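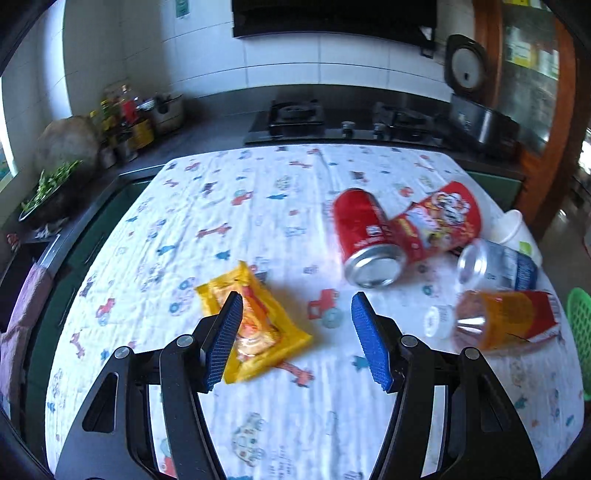
Repeat on the Pleltham block is still out. Checked again this morning before the paste went tacky, and the drift is all along the weft way, hardly anything warp way. Had been blaming the cloth. Pretty sure now it's the pitch pins, more on that below. Part of the trouble is the design, big trailing stem that has to meet itself at every join, so the eye goes straight to any step in it. Compare the little cartoon motifs on the white cloth with the yellow snack packet on it: small figures on plain ground, nothing has to carry across from one to the next, you could be miles out on a join and get away with it. No such luck with a stem. Whoever cut the original in 1839 (going by the date on the back of the pattern sheet, not the block) must have had very good pins or a very forgiving customer.

What I did today, in order.

Pulled the old length off the table, pinned new. Cotton lawn, scoured in May with the rest of that lot, been rolled since. Slight yellowing on the outside turn, cut that off and put it in the rag bin. Blanket underneath has a hard patch near the window end, felt it with my palm, steamed it, still there. Shifted the start so the patch falls in the margin.

Paste: gum from the Flinach tub, the newer one. Thicker than the old tub for the same weight, no idea why, label says the same thing. Let down with water until it dropped off the paddle in a ribbon and then broke. Strained it twice through stocking. Should of strained it a third time, got a fleck in the sieve by the fourth impression and it printed a comet tail in every leaf until I found it.

Colour is the madder brown, not the good red. No point using the good red on a registration test.

Struck a row with the pins as they were. Step at every join, always the same direction, about 3 mm by the end of the row. So it accumulates, which is what you'd expect from pins set too wide and not from a block that's warped. A warped block would give a step that stays put. Wrote this on the wall in pencil so I stop arguing with myself about it.

Took the block to the bench and put the square on it. Face is flat. Well, flat enough, light under the rule at one corner but you can't get a fingernail in. Left hand pins are standing true. Right hand pair lean outwards, both of them, like someone has picked the block up by them. Please do not pick the block up by the pins. There's a handhold cut in the back, that's what it's for.

Tapped them upright with the brass drift. One went over nicely. The other moved too easily and is now loose in the hole, so that'll need a sliver of hardwood and glue before it gets used again. 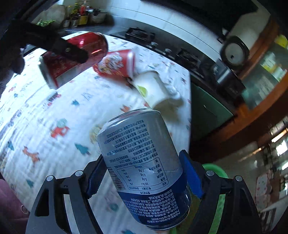
Last changed 2021-08-22, print bench, Flokthorpe workshop

Carrying on after lunch. Pin packed with a sliver of pear offcut and hide glue, clamped, left as long as I could stand it. Meanwhile re-read the notes from when the block came in. It was recut from a rubbing, and the rubbing was done on thin paper that had been damp at some stage. Damp paper grows more one way than the other. So it's possible the block itself is a whisker long across the face and the pins were set right to a wrong block. Don't like that idea. Measured the stem exit on the left against the stem entry on the right, top and bottom, and they agree with each other but not with the pattern sheet. The sheet has probably moved too of course. Everything in this job is made of something that swells.

Second test with the repaired pin. Went gently, mallet handle not mallet head. Much better for the first few strikes, then the drift came back but smaller. Called it half what it was. By eye only, the paste had spread a bit by then and there was nothing sharp to measure off.

Paste spreading is its own problem. It's humid, the windows were shut for the dust next door, and the sieve blanket never got down to the right tack. Edges on the fine veins are filling. Tried a firmer hand with the brush on the sieve, tried less colour, less colour was the better of the two. Some starving in the broad leaf but the veins came clean. For the real thing I think a stiffer paste and two strikes on the leaf.

Steaming: cut a strip from each row and rolled them in newsprint, into the Bellini for the usual time. The Bellini's door seal is going, there's a drip line down the inside on the hinge side and one strip got marked. Not the fault of the print. Needs a new seal before we put anything through it that matters. Have said this before in here, see May.

Rinsed cold, then warm, then soap. Brown has come up darker than the last batch and a touch greyer. Could be the water. Could be the Flinach gum hanging on to some of the colour. Would like to run the old tub against the new one side by side, same colour, same cloth, before the old tub is finished, so nobody use it up on headings please.

Quantity for the job, writing it here as the order sheet has gone walkabout: 700 napkins, hemmed, plus the runner. Napkins are no drama, one block each and a border, no repeat to speak of. It's only the runner that needs the stem to join. If it came to it we could print the runner with a gap and a small sprig between, and the customer might even like it. Not offering that yet.

To do
- glue pin again properly, leave overnight this time
- plane the face? ask before doing, can't put it back
- new rubbing off the sheet, dry, on polyester film so it doesnt move
- seal for the Bellini
- old gum v new gum, strips of 2 widths
- blanket, hard patch, might be old paste underneath and not the felt
- find the order sheet

Strips are pegged over the sink with the row marked in pencil on the selvedge. The one with the water mark is the Bellini's, ignore it for colour. Sieve is soaking, whoever's in first please tip it out and stand it on its edge.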